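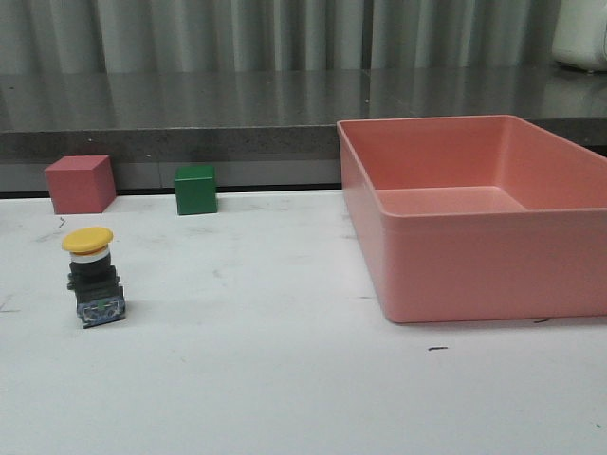
共用キッチン 月例安全点検表(コメント付き)
施設名:フィルトビル料理教室 第2調理室
点検日:2019年5月11日
点検者:タニア・スルタナ
確認者:マフズ・マリカル

1. 冷蔵・冷凍
冷蔵庫の庫内温度 適
冷凍庫の霜付き 要観察
コメント:冷凍庫の奥に霜が厚くついている。7月の夏期講座までに霜取りを行う。
開封済み食材の日付表示 否
コメント:だしパックと練りごまに日付なし。その場で廃棄した。

2. ガス・加熱機器
ガスホースのひび、ゆるみ 適
コンロの点火(全口) 否
コメント:窓側の左の口が点火しにくい。電池交換後も変わらず。修理受付番号3976。直るまで使用禁止の札をかけておくこと。
換気扇フィルターの油汚れ 適

3. 包丁・まな板
包丁の本数と保管庫の施錠 適
コメント:台帳どおり33本。
まな板の色分け(肉・魚・野菜) 適
コメント:野菜用に深い傷のあるものが混じっている。次回の発注で交換。

4. 食材の保管
乾物棚の害虫、湿気 適
米びつの清掃 適
アレルギー表示のある食材の区分 要改善
コメント:そば粉と小麦粉が同じ段にある。そば粉は下段のふた付き容器へ移す。献立表の表示も合わせて直すこと。

5. 床・避難経路
流し前の床のすべり 適
消火器の位置と期限 適
勝手口前の荷物 否
コメント:タルクデル商店からの野菜の空き箱が積んであった。片付け済み。納品時に持ち帰ってもらうよう依頼する。

確認者コメント:コンロの件は修理の日程が決まり次第、講師全員に連絡します。それまで1回の受講は最大33名のままで、炒め物の献立は煮物に差し替えてください。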